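Quick chat with the owner of Follen, the play-food hire mob, before the school run. She started with 66 pieces in January. Now it's 496, mostly bakery. "Kids go for bread first. Always the bread."

Colour matters more then shape, she reckons. "Plain brown, they walk past it."

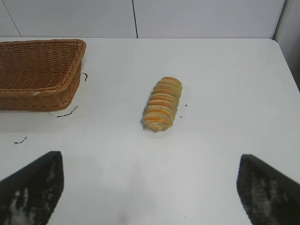
Baskets next. She's fussy. Wicker, low sides, nothing with a lid. "They want to tip it out and start again." The twisted roll, cream and orange bands, is the sort she'd buy more of, and an empty basket next to it is all the set-up a three year old needs. Hire is $35 a week, delivery exta.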